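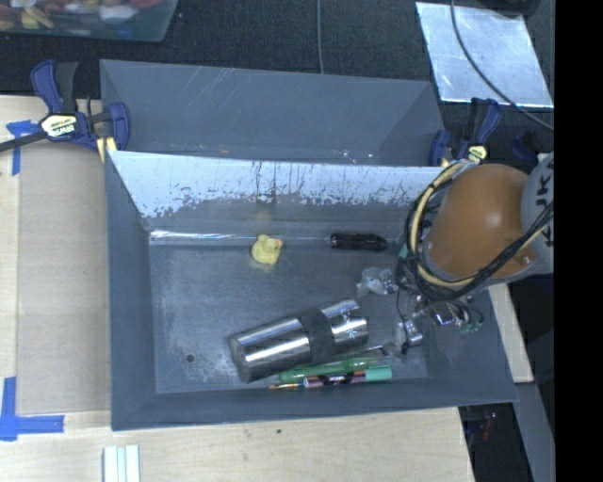
How to compare two grippers on a bin picking job

Print this page | E-mail this page

When we had to choose a gripper for our picking cell, we read many data sheets and we were not wiser at the end. The sheets tell the force and the stroke, but they do not tell what happens when a pencil lies flat against the wall of a metal bin. So we made our own small test. It takes one working day for each gripper, and you can repeat it with the things you have in your own workshop.

In our case the two candidates were the Rokico parallel gripper with two fingers and the Sellia, which is also a two-finger type but has softer tips. The steps are the same for other models.

What you need

- a robot arm with the gripper already mounted and calibrated
- two metal bins of the same size
- bar clamps
- coloured tape
- a set of test objects
- one camera which does not move during the whole test
- paper or a spreadsheet for the results

Step 1. Fix the bins

Put the bins one behind the other on the table, with the long sides parallel. The first one is the picking bin and the second one receives the objects. Clamp them at the corners. In our first trial in November we did not use clamps, and each time a finger touched the wall the bin moved a few millimetres. After an hour the positions in the program were not true any more and we had to throw away all the results of the morning.

Mark the place of the bins on the table with tape, also when they are clamped. If somebody must take them away, you can put them back without a new calibration.

Step 2. Choose the objects

Do not take only easy objects. A good set has something light and soft, something long and thin, and something big and shiny. A rubber duck, a steel tumbler, a marker, a pen and a tool with a round handle make already a good beginning. The tumbler is hard for two reasons: it reflects the light, so the camera can give a wrong depth, and it is wider at one end, so the fingers do not close parallel to its surface. The duck is the kind one. If your gripper fails with the duck, stop and check the calibration before you continue.

Thin objects near the wall are the most interesting part of the test. Please let them lie there. It is tempting to push them to the middle, but in real work they will not be in the middle.

Step 3. Set the controller

Use the same speed, the same closing force and the same approach height for both grippers. We run ours from a Hyun controller, and we save the settings in a file with the date in the name. If one gripper cannot work with these settings, write it down as a result and then make a second series with the settings its maker recommends.

Check the cables before the first run. Turn the wrist slowly to both end positions by hand guiding and look if any wire is pulled, or if it can hang down between the fingers. A loose wire can be pinched together with the object. Tie it with enough slack for the full rotation.

Step 4. Make the runs

Place the objects in the picking bin in a mixed way and start. We do 30 attempts per gripper. Before each attempt note which object is the target, and after it one of these letters:

S - object lifted and put in the second bin
D - object lifted but dropped
M - fingers closed on nothing
C - collision with the wall or floor, robot stopped

Mix the objects again after every 5 attempts. When an object has been moved to the second bin, bring it back at the next mixing and not before.

Step 5. Read the results

With the Sellia we had 27 attempts marked S. The other ones were two M and one C, all with the pen close to the wall. The Rokico was weaker on the tumbler, where the hard tips slid along the steel, but it was more exact with thin objects. If your parts are mostly flat and thin, I would take the Rokico. For mixed things of the house or the kitchen I prefer the softer tips.

Look at the letter C with special care. A dropped object costs you some seconds, but a collision stops the cell until a person comes. We count one C as heavy as five M. You can choose another weight, only decide it before you see the numbers.

Step 6. Look at the fingertips

Clean the tips with a dry cloth and compare them with new ones. Scratched bin walls are normal, but deep cuts in a soft tip mean that you will change it often, so ask for the price of spare tips before you order.

Related pages

Where to put the camera above a bin
Closing force: a short table for beginners
Shiny objects and depth errors
Making your own fingertips

Copyright Brorance workshop notes | Contact | Back to top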